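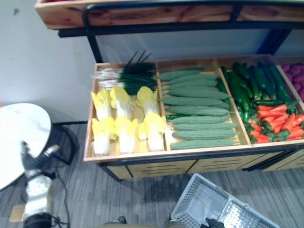 4. Equipment Planning and Budget

4.1 What had to be bought first

The plan for the grocery picking station was written before the arm contract was signed. Wrong order, in hindsight. The robot was the line item everyone argued over, and the stand, the produce and the basket went in as "misc." They ended up driving most of the schedule. We report the budget here by item class so other groups can copy the parts that worked and skip the rest.

Four classes: (a) the two-arm platform and its grippers, (b) fixtures, meaning the display stand and tables, (c) objects, (d) consumables and spares. Labor is not included. Neither is floor space.

The platform was leased from Beltari for the first term with an option to buy. Quotes also came in from Wesach, lower on the monthly rate but with the grippers priced separately, and once these were added the two offers were close enough that delivery date decided it. Groups with a fixed grant end date should ask for the delivery date in writing before comparing anything else. We asked after.

4.2 Fixtures

The stand is a retail produce display in wood and black metal, with an upper shelf tier and a lower tray split into bins by thin wooden partitions (Figure 3). We looked at building one from shelving parts. Cheaper on paper. But the partitions matter for the task - an arm coming down into a bin has a wall on each side, and a cucumber leaning on a partition is a different pick from one lying flat in a pile. A home-built tray with loose dividers would have moved under contact and we would of spent the savings on rework.

Bought from Domínguez, a shop-fitting supplier, one unit. A second was budgeted and then cut. That was a mistake we would not repeat: with one stand, every change of bin layout stops collection, and the operators wait.

The lower tier has a wooden base with drawer-like panels under it. These play no part in the task and we did not pay extra for them, they came with the model. Groups ordering similar furniture should check the tray height against the arm's reach before checking anything about looks. Supplier drawings give outer dimensions only, in our experience, and the inside depth of a bin has to be asked for.

Tables. One round table with a white marble-patterned top on a black metal base, used as a secondary surface. A round top was a purchasing decision and nothing deeper, it was in stock.

4.3 Objects

Imitation vegetables throughout. Real produce was priced for a pilot week and dropped. Weekly replacement cost was one problem, and the other was repeatability: a carrot on Monday's list is not the same carrot by the end of the week. Imitation pieces keep their shape, can be reordered by part number, and can be stored in a box over a break.

The set was ordered from Tanico, 320 pieces in one shipment. Categories were picked for differences in handling, not for what sells. Bitter melon has a bumpy, ridged skin and tapers at both ends. Carrots have leafy tops that get in the way of a grasp and of each other. Napa cabbage has frilly leaf tops over pale stems. Green onions are bought as a bundle and should be budgeted as one object, even though the leaves fan out well past the stems. Cucumbers and peppers in our set are both glossy and dark green, and when piled in one bin they are hard to separate by color alone. We kept that on purpose and bought extra of both.

A note on quantities, as this is the number we were asked for most. Do not buy to the number of picks. Buy to the fill of the bin plus spares. In the layout of Figure 3 the melon bin holds ten bitter melons, stacked diagonally, with two dark green cucumbers in with them, and the cabbage in the next bin comes to seven pieces. Bins at that level of fill give occlusion and contact between items without burying anything completely. Our first order assumed much fuller bins. A good share of it is still in boxes.

Misplaced items such as cucumbers among the melons need no separate budget line but they do need a line in the object count sheet. Without it the stock check at the end of a session never adds up.

The basket is a white plastic shopping basket with a perforated grid pattern. Bought as a multipack. Thin rims flex, so spares are worth having, and a single model should be used for the whole collection. We changed models once midway and had to flag all of the later episodes.

4.4 Consumables and spares

Gripper pads were the item we got most wrong. The plan allowed one replacement set per 1,000 episodes. Real use ran well ahead of that, with the carrot tops and the basket rim the two main suspects. We now hold 11 sets on the shelf and reorder when four are left.

Cables second. The arm cabling runs down to the floor, and floor-level cable should be treated as a wear item and budgeted with covers or ties. We had neither in the first order. Nélida Medina put together the spares list used for the second term (Appendix B), and it is the one to copy. Ours from the first term is included only for comparision.

Floor covering was not budgeted. The station stands on gray striped carpet that was already in the room. If the platform has to be moved between stations, try it on the actual floor before committing to a room.

4.5 Timing

Lead times hurt more than prices. Platform: 11 weeks. Stand: shorter, but it arrived in December with the building closed, and delivery was accepted on a Saturday by whoever could get there. Produce shipped fastest and then sat in storage with nothing to go into. Order by lead time, longest first, and let the cheap items wait.

Operator training should start when the stand arrives, whether or not the platform has. Layout rules, count sheets, reset order - all of this can be rehearsed by hand. We lost time here.

4.6 Recommended split

For a single station of this type we suggest holding back 40 percent of the non-platform budget until the first month of collection is done. Most of ours was spent before the first episode, on guesses. The second stand should go in from the start. Extra object categories can wait, and so can a second basket model. Remaining open question is lease versus purchase of the platform past the first year; the comparison depends on resale terms which Beltari had not confirmed at the time of writing.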